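4.2 Planning the equipment budget

The Flollton kitchen-help study began with a fixed sum and no robot. Before asking Gokcombe for a quote, we used simulation to settle what had to be bought and what could wait. The first plan, drawn up in February, listed two arms, a force sensor and a custom table. Only one arm and a standard parallel gripper were kept after the simulated trials, and the sensor was moved to the second year.

Each trial used a single arm at an octagonal table with a few food and drink items on it. We ran 400 trials for each of 4 mounting positions. The main question was whether an arm standing beside the table could reach the far side without a rail, as the rail was the most costly extra on the Gokcombe price list.
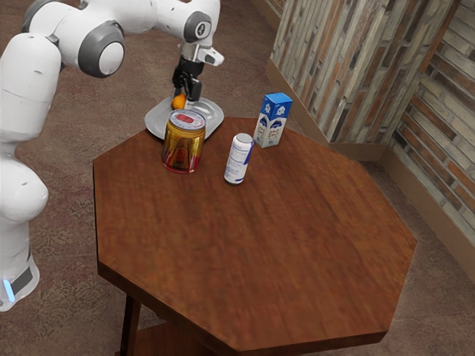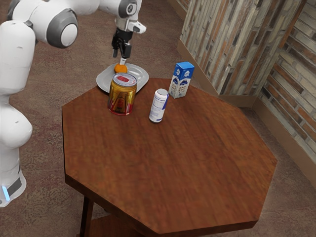 Figure 4. Simulated table task, two views. In both, the gripper is over a small orange item near the back of the table, with a gold can in front and a milk carton further right.

A side mounting met our reach limit, so the rail was dropped from the order. The saving went into spare gripper fingers and a longer service contract. Mofokeng offered a cheaper contract but would not cover fingers — the part we expected to replace most often.

Computing time was costed separately. The Kutell cluster charged us for 300 hours, which came out of the running budget and so did not reduce the sum for hardware. Delivery, floor fixings and the safety check were left out of the first plan and had to be added later.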